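4. Planning the Purchase

4.1 What the budget line said

The original request, drafted by Kwesi Tetteh, had a single entry reading "robot arm, one." It was approved in an afternoon. The revised request had 16 entries and took until April, and the arm was the least argued-over thing on it. We report the experience in some detail, as the published work on lab automation tends to begin after the boxes have been opened, and our difficulties were mostly with deciding which boxes to order.

Delton and Bassey both quoted for an arm and a two-finger gripper. The Delton quote was lower. It also left out the gripper's mounting plate, the cable that joins the gripper to the arm, and the license without which the controller will start up politely and then decline to move. With these added, the Delton quote was higher. Bassey included all three but priced delivery to "a suitable ground floor," and our laboratory is on the second.

We took neither quote at face value and built a spreadsheet, known in the group as Milo after the dog of the student who started it. Milo has one row per item and five columns: price, lead time, who must sign, what breaks if it is late, and what we would do without it. The last column proved the most useful. For a surprising number of rows the answer was "nothing different," and those rows were deleted. The tool changer went this way, to the lasting regret of Ekow Dankwa, who had already picked one out.

4.2 Simulating before paying

The task we were buying for is the handling of small drive-like devices laid out on a board among larger enclosures and the odd cable. The open question was whether one arm with a modest reach could serve the whole board, or whether we needed the longer model, a rail, or a second arm. Each of these would have used up the money set aside for spares.

Siriporn Chareonsuk proposed that we settle this in simulation. The objection, raised by Fiifi Aryee, was that simulated rooms are tidier than ours and simulated cables never get caught on anything. Both points were accepted. We went ahead anyway, on the grounds that a wrong answer in simulation costs an evening and a wrong answer in hardware has to be explained to the finance office.

The layout used for the reach study is shown in Figure 3. It places the arm toward the far end of a long table, over a flat board carrying seven small devices between a low, wide box at the front and an upright box at the back.
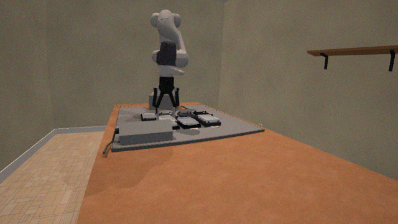

4.3 Effect on the order

Three rows of Milo changed as a result of the study. The rail was removed. The longer arm was moved to a list titled "if rich," where it remains. Fingertips, which had been a footnote, became a row of their own with a quantity of 2 sets, on the reasoning that the part most likely to hit a box should also be the part we can most readily replace.

The table was a harder matter. We had assumed that any table would do, and had one in mind, until Iddrisu Bonsu leaned on it. A rigid replacement from Clutbridge was added to the order on March 30, 2022, and it had the longest lead time of any item, the arm included. Groups planning a similar purchase may wish to order the furniture first.

We did not budget for training. Both vendors described their software as intuitive, and we entered zero in that row. The figure has since been revised.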